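Prelmont Bathroom Set

README for the vanity area, last revised 23/05/2020

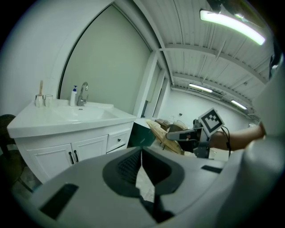

These notes cover the bathroom vanity part of the Prelmont set: the furniture, the small items that go on the counter, and the tidying activities recorded there. The kitchen and the packing table have their own README files in the same folder. Please read this one before using the recordings or changing anything on the vanity.

Contents

The vanity part holds 192 recordings. Each one covers a single tidying activity from start to finish, along with a short text note saying which activity it was and how the counter was laid out at the start. Notes are in English. A few older ones were in German and were translated by Carola Weidemann, so the wording is a little different in places - "cup" and "mug" mean the same thing there.

Furniture

The vanity has a white countertop with the basin built in, two cabinet doors with black bar handles, and one drawer with a small dark knob. The faucet is chrome. The doors and the drawer are all part of the activities. The faucet is not, and the water was never connected.

A dark brown wicker chair stands beside the vanity. It is used as a place to put a folded towel in the towel activities and otherwise stays where it is.

Items on the counter

The usual items are a white soap bottle with a blue pump head, two small white cups, and a brush that stands in one of the cups. Washcloths and hand towels come out of the drawer or the cabinet, depending on the activity. Spare items are kept in a box marked Kemow on the storage shelf.

If a cup breaks, replace it with another small white one. Any plain cup of about the same height will do. Refill the soap bottle with water only.

Activities

There are 6 activities in this part:

put the brush in the cup
take the brush out and lay it on the counter
move the soap bottle to the other side of the basin
put a washcloth in the drawer and close it
open a cabinet door, put the towel inside, close the door
clear the counter

"Clear the counter" is the longest and varies the most. Some people put everything in the cabinet, others use the drawer for the brush. Both are fine and both are labeled the same way.

File names

Names start with the activity, then the person's initials, then a running number. Numbers start at 1000 and have gaps where recordings were removed. Do not renumber them. The label sheet uses the old numbers and so does the Venduro index.

Known problems

The drawer label was entered as "cabinet" in a batch by Jannik Brandes. Most have been corrected. If you find one that has not, write to Edeltraud Teuber with the file name.

In 2 recordings the washcloth falls on the floor and is picked up again. They were kept and have "dropped" in the note.

The starting layout was written down loosely at first. "Left" and "right" always mean left and right as you face the basin, but early notes sometimes leave the side out altogether.

Changes

Towel activity split from washcloth activity. Labels updated to match.
Spelling of item names made the same across all notes.
A second round with different towels is planned for September - Henrik Mühlbauer has the list.

Contact

Labels and notes: Edeltraud Teuber
Furniture and items: Hannelore Vogler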